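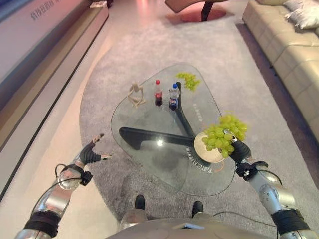

Home Robot Good Practice Group
Minutes of the meeting held 01/12/2019

5 min read

Present: Phyllis Greenwood (chair), Ulises Farías (minutes), and members from Sedico, Reron and Whitlock. Apologies from Tomside, who sent written comments.

1. Last minutes
Agreed, with one fix. The July minutes said "gripping force" where the group had said "closing speed." Ulises will correct the copy in the shared folder.

2. Living room tasks, draft 2
This took up most of the meeting and it was a really good discussion! Phyllis opened by saying how much better the new draft reads now that it is built around ordinary jobs: clearing a coffee table, carrying a plate, moving a bottle from one end to the other. Everyone liked that.

Glass tables. Whitlock asked for a rule of their own for see-through tops, and the group was strongly in favor. A robot may pick up the legs or the rug through the glass and take them for the surface. Agreed wording: "Before the first reach, the operator confirms that the robot has found the top of the table and its near edge." Reron would like the far edge added too. Left open.

Plates and loose food. Long talk about fruit. Grapes came up again and again, as they roll, squash and hang over the side of whatever they are on. Sedico suggested that a plate with food on it should always be held level, full stop. Ulises felt that was too strict, given that any person tips a plate a little when setting it down, and a robot that can do the same is a lovely thing to aim for. Agreed: tilt is allowed over the table, never over the floor or over a person.

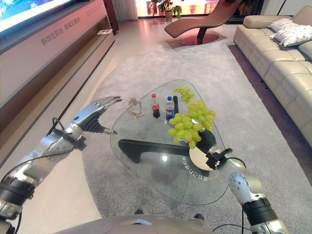

Two arms at once. The draft says one arm must be still while the other is holding something. Reron thinks this will slow everything down and teach people bad habits. After some back and forth, the group settled on letting both arms move as long as their paths don't cross above the tabletop. Phyllis was delighted to see this one settled, as it has been on the list for 6 meetings.

Bottles. Closed caps only for now. Tomside's note asks whether a half-full bottle should count as a separate task from a full one. The group thinks yes. Great point, and it goes into draft 3.

Cables. Any cable on the outside of an arm gets checked through the full range of motion before a session, with slack at the wrist looked at first. No objections.

3. Standing distance
Sedico shared results from over 40 sessions in which the operator stood within reach of the stop button the whole time. Very encouraging to hear. The group agreed to keep this as a "must" and to drop the softer wording in section 6. Whitlock asked what happens when the operator is sitting on the sofa. The same rule applies.

4. Gloves and finger pads
Short item. Where a hand wears a glove for food tasks, the log should say so and give the date the glove was last changed. Bare metal fingers are fine for bottles. Reron to write two or three lines on cleaning.

5. Any other business
Whitlock offered to host a trial day so members can run the draft rules themselves. Very warm response, and people were already trading task ideas before the item was closed. Date to be set by email.

Actions
Ulises: correct the July minutes, circulate draft 3
Reron: far edge wording, cleaning lines
Sedico: session notes to all members
Whitlock: dates for the trial day
Phyllis: reply to Tomside about bottles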